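17 April 2025

Home from the allotment at Zitthorpe with a stiff back and a very happy heart, and the first row of broad beans is up at last (I had quite given up on them in February!).
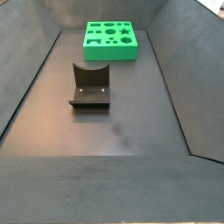 I gave them all a good long drink and then sat on the step with my flask, listening to the blackbird, far longer than I meant to.

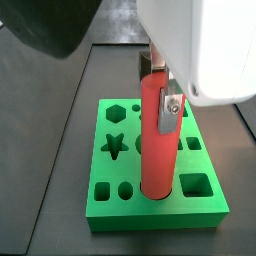
Next door's plot thinks I should have pinched the tips out by now, and was very kind about it, but I shall wait until they flower, as I always do. 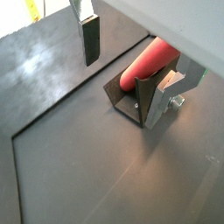

Written by the keeper of plot 55

Potatoes tomorrow, if the rain holds off.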